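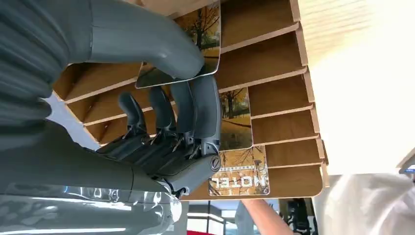

Liliana Colombo wrote back this morning to say the church recipe cards are still coming out two to a sheet, with the second one sliding off the bottom, and could we please not give up on her just yet. Of course we won't!

**Status:** open, waiting on customer
**Date:** 2025-11-10
**Product:** Niremis label and card software, Stockdale office

Hi Liliana,

Thank you so much for the long note, and for trying the test page again (I know how tiresome it gets, feeding the same sheet through over and over). I've read it twice and I think we're getting close.

Your first card prints just where it should, so the top margin is fine and you can leave it alone. It's the gap between cards that worries me. When you moved your templates over in April, the Bemholm layout came along with its old spacing, and the new version reads that spacing as extra height. That would push the second card down almost exactly as far as you describe.

Could you try these for me, whenever you have a quiet moment?

1. Open the template and choose Page, then Layout.
2. Set the gap between cards to 10.
3. Set the scale to 100 percent. If it says "Fit to page," please change that too.
4. In the printer's own window, set quality to 300 dpi and turn off borderless printing.
5. Print one sheet on plain paper before you use the good card stock.

Please save it under a new name, maybe with a 2 on the end, so your old template stays safe with all those ingredient lists in it.

If the bottom card still slips, send me the template file itself and I'll open it here. I've asked the Gevaveo desk to keep your ticket with me so you won't have to explain everything over again.

Warmly,
Card support, Stockdale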